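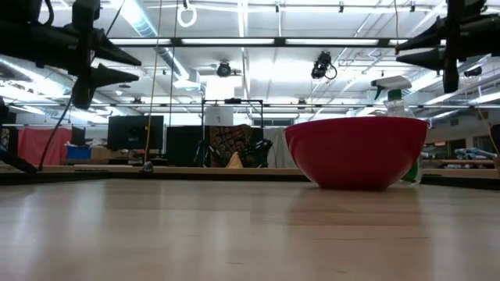
The Red One Goes Last

So my aunt Veerle left me her bowls. Veerle De Smet, who once drove 200 miles with a pudding on her lap (Lies was driving, thank goodness), and what I got was bowls! My cousin Lies got the piano. I'm not bitter, I can't play.

They came with a note in her tiny handwriting. "Wipe the table first. Red one goes last. Don't let Lies help." I read it out loud to Lies Jacobs, who was already helping.

"Last for what?" she said.

"Doesn't say."

We tried everything that night. Soup last in the red one, cherries last, keys, loose change. Lies put her ear to it like a seashell and swore she heard somebody humming, and then it was the fridge, and we laughed so hard I had to sit down on the floor.

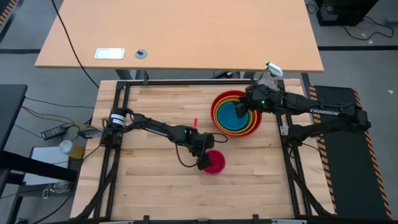 What Lies Heard

It was December before I got it. I was putting them away, blue inside green, green inside yellow, yellow inside orange, and then the big red one to hold the whole lot. Last! I'd been doing it in that order for months without thinking, and every single time I'd been humming. Her song, the awful one about the ferryman, with the verse she always skipped.

I called Lies right away and held the phone over the bowls.

"That's you," she said. "You're humming."

"I know," I said. "Listen anyway."

She was quiet for a bit, and then I heard her open the piano.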